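Zoreldale Workplace Injury Claims: Frequently Asked Questions

Who can file a claim?

Any worker hired at the Zoreldale or Tolska plants, including piece-rate, seasonal and agency workers. A written contract is not required. Pay slips, a gate pass or a signed statement from a coworker are accepted as proof of employment.

What is the filing deadline?

Claims must reach the Venville office within 28 days of the injury. For an illness caused by dust or solvents, the period starts on the date of diagnosis.

Which papers are needed?

Form 3, a medical report and proof of employment. Copies are accepted at filing. Originals must be shown at the hearing.

Can relatives file for a worker who has died?

Yes. A spouse, child, parent or sibling may file. If more than one relative files, the claims are joined and heard together.
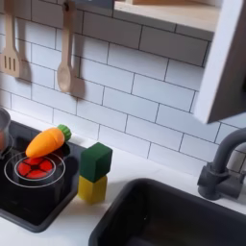

Issue 3, page 28

Does accepting money from the employer end the claim?

Payment of hospital or burial costs does not end a claim. A signed release may. Workers who have signed a release should attach a copy to Form 3 so that the claims officer can check its terms.

How many claims are open?

As of June, 1,502 claims had been filed under the current rules. Of these, 1,155 had been closed. The remainder are waiting for a hearing or for a medical report.

Is a subcontractor's worker covered?

Yes. Preda and its labor subcontractors are jointly liable for injuries on plant property. The claim should name both. If the subcontractor's name is not known, write "unknown" in box 3.

Can a worker be dismissed for filing?

No. Dismissal, reduced hours or transfer to a lower-paid line after filing should be reported on a separate complaint form. The injury claim continues in the meantime.

Where are hearings held?

In Venville. Workers at Tolska may ask for a hearing by telephone when they file.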